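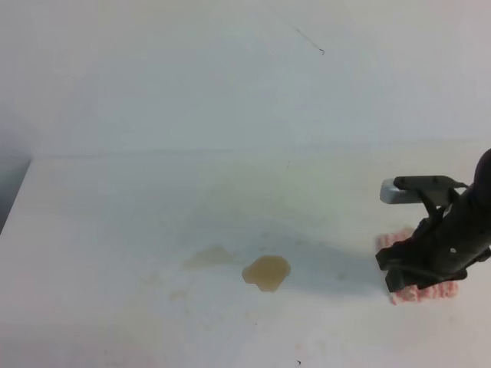
White tabletop club: spills, stains and what gets them out

Rorkenness Home Forum > Cleaning > Tables and counters

pebbleandfern
Thursday, January 12, 2006
I finally have a white table and I love it!! It makes the whole corner brighter. But wow does it show everything. Any tan-colored drip (tea with milk, gravy, you name it) leaves a puddle with a darker rim, and one swipe gives you a big beige smear next to it. What do you all use? I went with the pink and white sponge, the scratchy-looking kind, and I'm a convert, but my sister says it'll ruin the top.

mopsy_46
Welcome to the club! Mine is a Beltero, had it since September and still get a kick out of it. Blot first. Set the sponge down on the edge of the spill, let it drink, lift, rinse, repeat. If you drag it you get those little tan speckles heading off toward the corner and then you're cleaning half the table.

gratefulcrumb
Disagree with mopsy, sorry. Blotting takes forever on anything sticky. I push the whole puddle into a cloth in one go, then wipe again with a drop of dish soap in warm water. Two passes and I'm eating lunch.

mopsy_46
And where does the smear go?

gratefulcrumb
Into the second pass :)

tilda28
Your sister has a point about the sponge. Flip it over and feel the back. If it's rough enough to catch on your sleeve, keep it for pans. I dulled a patch on my old white desk that way and it only showed when the lamp was on. Soft side, light hand, and you're fine.

pebbleandfern
Good to know! Mine is pretty fibrous all over, so I'll try it underneath the table first. What about the faint beige that stays behind?

tilda28
Baking soda and water, mixed like thin pancake batter. Leave it ten minutes and wipe with a damp cloth. I love doing this one, it's so satisfying.

kettle349
The Kustero spray works too, but it streaks on mine unless I buff it dry after. Also get down low and look across the top toward a window – you'll spot every smudge you missed, plus the odd crumb.

gratefulcrumb
Oh, the window trick is great. Just did it. I have to go wipe my table again.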